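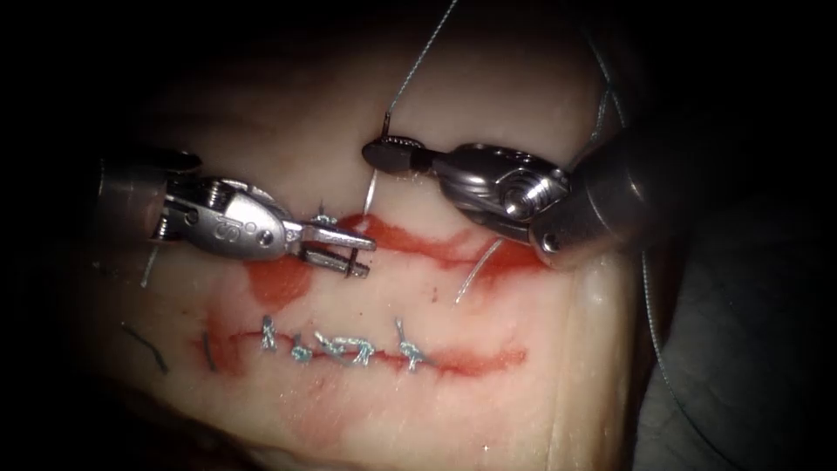
Bezawit Shiferaw wrote back after the first version of this page went up to say that a hundred clean demonstrations will beat a thousand sloppy ones, and that I should quit telling people to record everything. She's half right. I've rewritten the steps with her complaint in mind, and I've left in the parts where I still disagree.

This page covers recording suturing demonstrations by remote control, two arms, one operator, for training a policy afterward. It assumes your arms already follow your hands and that you have somewhere to save the data. It doesn't assume you believe the sales talk. I don't.

Before you record anything

Decide what one demonstration is. On our setup it's a single stitch: needle picked up, driven through both edges, thread pulled, knot tied, tails cut. Some groups call a whole closed incision one demonstration. You can do that, but then one dropped needle spoils the lot, and you'll be tempted to keep it anyway.

Write down what counts as a failure. Do it now, while you have no favorites. Ours are a torn edge, a knot that slides when tugged, and a needle let go outside the work area. A regrasp is not a failure. The robot is going to need regrasps far more than it needs your one perfect pass.

Throw away your first day. The operator is learning the controls, and that learning shows in the motion as little stops and wobbles. We recorded 106 stitches on our first Monday at Wiruston and trained on none of them.

Setting up the pad

Clamp it so it can't creep. Cut your incisions parallel, with enough room between them that a finished row of knots won't snag the thread from the next one. Clear cut ends off the pad between stitches if you plan to do the same when the robot runs on its own. If you don't, leave them there. Whatever is lying on the pad in training had better be lying there later.

Blood is worth having if your real task has blood. Policies trained only on clean pads at Femdale fell apart when the edges of the cut got harder to see. I'd mix wet and clean pads from the start.

Driving the stitch

1. Bring the needle in with one arm and keep the other arm's jaws open near the cut, ready to hold an edge or catch the needle. Don't park the idle arm out of view. A parked arm teaches parking.

2. Hold the needle above the entry point for a moment before you go in. Keep this short and keep it the same every time. Long hovering is the worst habit in hand-driven data, and a copied hover can turn into a robot that never starts.

3. Follow the curve of the needle with your wrist. If you push straight you'll drag the tissue, and the policy will learn to drag it too.

4. Pull the thread through in one or two long moves. Check where the slack goes. Loose thread draped behind a shaft looks harmless and then catches during the knot.

5. Tie the knot the same way each time, same first hand, same direction of wrap. Two operators with two knot styles gave us a policy that hesitated between them - it would begin one wrap and finish as the other.

6. Release, back off, stop recording. Don't drive home with the recorder on.

Marking the bad ones

Keep failures, but label them and store them apart. Bezawit would delete them. I've found them useful for teaching a separate check on whether a stitch is going wrong, and they cost nothing to keep. What I won't do is feed them into the main training set and hope the numbers sort it out. The Hirneck people tried it with 3,000 recordings, and the result still dropped the needle in the same corner every time.

How much to believe afterward

Test on a pad you cut fresh, with the lighting left alone, and write down every attempt, including the ones you stopped by hand. Our last Degefa run was 23 attempts. I report it as 23, with the stops counted as failures. If a demo video shows a tidy row of knots, ask how many rows came before it and who was holding the controls. A row tied by remote control tells you that the operator can sew and the arms can follow. It says very little about the robot on its own.

Start with the pickup alone if the full stitch won't train. Add the drive once the pickup holds on fresh pads, and leave the knot for last.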